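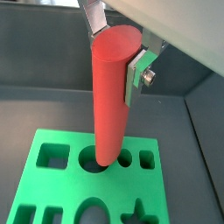 *Roter Zylinder über der runden Öffnung eines grünen Steckbretts.*

# Graumischungen aus Rot und Grün, zweiter Durchgang

Im ersten Durchgang hatte ich die Grautöne für Aquarell mit Ultramarin und gebrannter Siena gemischt. Das Paar steht in jedem Lehrbuch, deckt aber nur einen Teil dessen ab, was ich für Himmel und nasses Mauerwerk brauche. Die Mischungen kippen entweder ins Blaue oder ins Braune, und dazwischen liegt ein schmaler Bereich, den man auf der Palette trifft und auf dem Papier wieder verliert. Ultramarin granuliert, Siena je nach Hersteller mehr oder weniger, und beim Trocknen trennen sich die beiden sichtbar. Manchmal ist das erwünscht. Für eine gleichmäßige Lasur über einem ganzen Himmel taugt es wenig.

Deshalb jetzt Rot gegen Grün.

## Pigmente

Auf der roten Seite habe ich Pyrrolrot (PR254), Chinacridon-Magenta (PR122) und ein gebranntes Eisenoxid (PR101) verwendet. Auf der grünen Phthalogrün blaustichig (PG7), Phthalogrün gelbstichig (PG36) und Chromoxidhydratgrün (PG18). Alizarin-Krapplack (PR83) ergibt mit PG18 ein sehr schönes Grau und fällt trotzdem weg, da mir die Lichtechtheit nicht reicht. Blätter, die irgendwann an einer Wand hängen, sollen nicht nach einigen Jahren grün werden.

Die Farben stammen aus Näpfchen von Mikari und aus Tuben von Lim. Bei Lim gibt es kein PG18 als Einzelpigment, nur eine Mischung unter ähnlichem Namen. Wer vergleichen will, sollte auf die Pigmentnummer schauen und den Handelsnamen ignorieren. »Smaragdgrün« sagt über den Inhalt der Tube fast nichts.

## Papier

Zwei Sorten. Zum einen ein Hadernpapier von Gretudwood, matt, mit Gelatine oberflächengeleimt. Zum anderen der Rest eines Blocks, den ich im Jahr 2000 gekauft und seither in einer Mappe liegen habe. Das alte Papier war als Kontrolle gedacht und hat sich als solche nicht bewährt: Die Leimung ist stellenweise abgebaut, die Farbe sinkt dort ein und wird stumpf. Diese Stellen sieht man am trockenen Blatt nicht. Man merkt es erst, wenn der Pinsel darüber geht, und dann ist der Verlauf bereits hin.

Ich habe versucht, einen Bogen mit dünner Gelatinelösung nachzuleimen. Aufgetragen mit dem breiten Haarpinsel, einmal längs, nach dem Trocknen einmal quer. Die Farbe steht danach besser, die Pinselrichtung bleibt in flachen Lasuren allerdings sichtbar. Tauchen in der Wanne wäre der richtige Weg gewesen. Eine Wanne in passender Größe habe ich nicht.

## Vorgehen

Jede Kombination wurde als Streifen angelegt, vom reinen Rot zum reinen Grün, dazu jeweils eine verdünnte Fassung. Insgesamt sind es 152 Felder auf beiden Papieren. Gemischt habe ich auf einer Porzellanpalette, mit abgekochtem Wasser, weil das Leitungswasser hier sehr kalkhaltig ist und ich bei PG18 schon einmal Ausflockungen hatte. Ob der Kalk daran schuld war, ist nicht belegt. Es kann auch am Bindemittel gelegen haben.

Die Felder habe ich mit einem flachen Synthetikpinsel von Fisteretti gezogen. Für Verläufe ist er mir zu hart, für Musterfelder aber brauchbar, denn er gibt die Farbe gleichmäßig ab und hinterlässt eine saubere Kante. Ein Rotmarder hält mehr Wasser, und gerade das stört bei kleinen Feldern: Am Ende des Strichs bleibt ein Tropfen stehen, der beim Trocknen einen Rand bildet.

Beurteilt wurde bei Tageslicht am Nordfenster, an einem bedeckten Samstag. Unter der Schreibtischlampe sehen einige der Mischungen deutlich wärmer aus, besonders alles mit PR101. Ein Messgerät habe ich nicht, die folgenden Angaben beruhen auf dem Augenvergleich mit einer Graukarte.

## Ergebnisse

**PR254 mit PG7.** Neutralisiert sehr schnell. PG7 ist extrem färbekräftig, und der Weg vom rötlichen Braun zum grünlichen Schwarz ist kurz. In der Konzentration ergibt sich ein tiefes, fast schwarzes Dunkel, das ich jedem Tubenschwarz vorziehe. Verdünnt bleibt ein kühles Grau mit leichtem Grünstich. Die Mischung granuliert nicht. Sie lässt sich aber schlecht auswaschen; was einmal sitzt, sitzt. Für Korrekturen im Himmel ist das ungünstig.

**PR254 mit PG36.** Bleibt braun oder oliv. Einen neutralen Punkt habe ich nicht gefunden, auch nicht mit sehr kleinen Zugaben. Mit einem Rest Ultramarin geht es, dann hat man allerdings drei Pigmente auf dem Papier und verliert den Vorteil der einfachen Mischung.

**PR122 mit PG7.** Violett, Blaugrau, Petrol. Das Mittelfeld ist ein kaltes Blaugrau, das ich für Schatten auf Schnee verwenden würde. Neutral im strengen Sinn ist es nicht. Auf dem Gretudwood-Papier gibt es eine leichte Randbildung, auf dem alten Papier keine, weil dort ohnehin alles einsinkt.

**PR122 mit PG18.** Die angenehmste Mischung im Umgang. PG18 ist schwach färbend, man kann sich dem Punkt langsam nähern und auch wieder zurück. Das Grau ist hell, etwas perlig und hat eine feine, gleichmäßige Granulation. Dunkel wird es nie. Mehr Pigment macht die Fläche nur schwerer und etwas kreidig.

**PR101 mit PG18.** Mein eigentlicher Kandidat für das Graugrün, das man von holländischen Landschaftsaquarellen des späten neunzehnten Jahrhunderts kennt und das so einfach aussieht. Beide Pigmente liegen eher auf dem Papier als darin, beide lassen sich mit einem feuchten Schwamm aufhellen. In der Mischung entsteht ein gedämpfter, warmer Ton, der mit wenig zusätzlichem Grün in Richtung Weidenlaub geht und mit etwas mehr Oxid in Richtung feuchter Sand. Nachteil: PR101 setzt sich im Napf ab. Wer nicht vor jedem Pinselstrich aufrührt, malt links grün und rechts braun. Mir ist das auf einem ganzen Streifen passiert, den ich wiederholen musste.

**PR101 mit PG7.** Funktioniert, ist aber derb. Für Dächer und Baumstämme in Ordnung.

Die Kombination PR101 mit PG36 habe ich angelegt und nach dem Trocknen nicht weiter ausgewertet. Sie liegt so nahe an einem fertigen Oliv, dass man es auch gleich aus der Tube nehmen kann.

## Trocknungsverlust

Alle Mischungen werden beim Trocknen heller, das ist bekannt. Störender ist, dass sich auch der Farbton verschiebt. Bei PR254 mit PG7 wirkt die nasse Fläche neutral und die trockene grünlich. Ich setze sie inzwischen eine Spur zu rot an. Bei PR101 mit PG18 ist die Verschiebung klein genug, um sie zu vernachlässigen.

Auf dem alten Papier ist der Verlust so stark, dass die Verdünnungen kaum noch zu unterscheiden sind. Nachgeleimt liegt es etwa auf halbem Weg zum neuen. Ich werde den Block für Skizzen mit Kreide aufbrauchen.

## Schichten

Ein einzelnes Feld sagt wenig darüber, wie sich der Ton über einer Untermalung verhält. Ich habe deshalb einen Teil der Streifen mit einem dünnen Ton aus lichtem Ocker (PY43) unterlegt und vollständig durchtrocknen lassen, über Nacht, ohne Föhn. Darüber je 2 Lasuren, bei den helleren Mischungen 3.

Die Phthalogrün-Mischungen legen sich ruhig darüber und lassen den Ocker durch. Nach der zweiten Lasur geht die Wärme verloren, danach wird es nur noch dunkler. PR101 mit PG18 verhält sich anders: Schon die erste Lasur deckt leicht, die zweite löst beim Überstreichen etwas von der ersten an. Mit weichem Pinsel und wenig Druck ist das beherrschbar, mit dem Fisteretti nicht. Hier musste doch der Marder her.

Tomomi Minami, mit der ich die Streifen durchgesehen habe, hält die Untermalung in Ocker für zu gelb und legt ihre Himmel mit stark verdünntem PR101 an. Das habe ich am Rand eines Blattes nachgestellt. Der Unterschied ist klein, geht aber in die richtige Richtung: Das Graugrün darüber wirkt weniger moosig, und die Lichter an der Horizontlinie bleiben rosa statt zitronig. Außerdem kommt man so mit einem Pigment weniger aus. Sie spannt ihr Papier vor dem Untermalen -- ich bisher nicht -- und das dürfte bei größeren Formaten einen Teil meiner Flecken erklären.

## Weißes Papier oder getöntes

Nebenbei geprüft, nicht systematisch: dieselben Mischungen auf einem hellgrau getönten Bogen. Die neutralen Grautöne verschwinden darauf nahezu, PR122 mit PG18 ganz. Brauchbar sind nur die dunklen Töne und alles mit deutlichem Stich. Mit Deckweiß in den Lichtern wäre das ein anderes Verfahren, über das ich hier nichts sagen kann. Meine Versuche mit Zinkweiß waren kreidig, und Titanweiß steht auf dem Blatt wie Korrekturflüssigkeit.

## Palette bis auf Weiteres

- PR101, gebrannt, aus der Tube (Lim), frisch angesetzt und oft aufgerührt
- PG18 aus dem Näpfchen (Mikari)
- PR122 für die kühlen Himmelsgraus
- PR254 und PG7 nur für die Dunkelheiten, auf einem getrennten Teil der Palette

Der letzte Punkt ist wichtiger, als er aussieht. PG7 wandert über den Pinsel in jeden anderen Napf, und PG18 mit Spuren von PG7 ist als PG18 nicht mehr zu gebrauchen. Ich spüle in zwei Gläsern und habe trotzdem bereits ein Näpfchen verdorben.

Offen ist die Lichtechtheit der Verdünnungen. Die Angaben der Hersteller gelten, soweit ich sehe, für kräftigere Aufträge, und in dünner Lasur bleicht manches schneller aus. Ein Streifensatz hängt seit November halb abgedeckt im Südfenster. Die Abdeckung ist schwarzer Karton, mit Klammern befestigt; Klebeband hatte beim vorigen Versuch Spuren auf der Leimung hinterlassen. Sobald sich dort etwas zeigt, trage ich die Werte nach.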